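The **Bresow sink cell** is a simulated robot workcell used for practicing dish handling. It consists of one arm with a two-finger gripper, a kitchen counter with a built-in sink, and a set of loose dishes and utensils. The cell runs in the Valtwood simulator and is kept by a small group at Totolness, where Kai Hinrichs wrote most of the setup notes.

## Camera setup

The cell has fixed and arm-following views. Each view is loaded from a pose file and compared with a stored reference before a run. The window behind the sink serves as the main landmark for the counter views, as its dark bars stand out clearly against the pale panes. A view pitched too high shows mostly window and only the top of the faucet. The usual repair is to reload the pose file and lower the pitch in small steps.
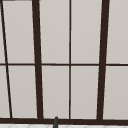 ## Scene layout

The sink, faucet, window and backsplash are fixed bodies and are never moved between runs. The sink has two parts of different depth, and the collision mesh treats the divider between them as a separate body. Early versions used a single mesh for the whole sink, which made the gripper stop short of the deeper basin.

Plates, the bowl and the small utensils are loose bodies. A red sphere is drawn as a marker for the tool target. It has no mass and does not collide with anything.

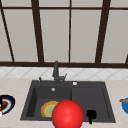
Loose bodies are given four seconds of simulated time to settle after loading. If a plate is still moving at the end of that time, the layout is rejected and a new one is drawn. The notes list 1252 accepted layouts, stored by seed number.

## Gripper maintenance

A simulated gripper does not wear, but its settings drift as people edit them. The finger joints, the friction of the pads and the closing force are kept in one file named Pinto. The file is restored from the stored copy every Thursday.

After a restore, the gripper is opened and closed 20 times away from the counter. It is then brought over the counter beside the sink and lowered toward the rim at low speed. 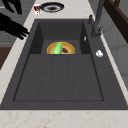 Contact is read from the joint torques. A reading before the fingers touch the rim usually means that the finger mesh and the visible finger no longer line up. The mesh offset is corrected first, and the closing force is left alone until the test has been repeated.

## Common faults

- **Plate sinks into the basin floor.** The time step is too long. It is halved and the layout is loaded again.
- **Marker does not follow the tool.** The marker is attached to the base link. It is moved to the tool link.
- **Dish jumps on loading.** Two bodies overlap at the start. The seed is removed from the list.

Version 11 of the cell added a check for the second fault.
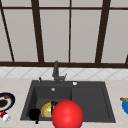 **Can the cell be reset without restarting the simulator?**

A reset command returns the arm to its home pose and places the loose bodies again from the current seed. A full restart is needed only after a change to a fixed body or to the Pinto file.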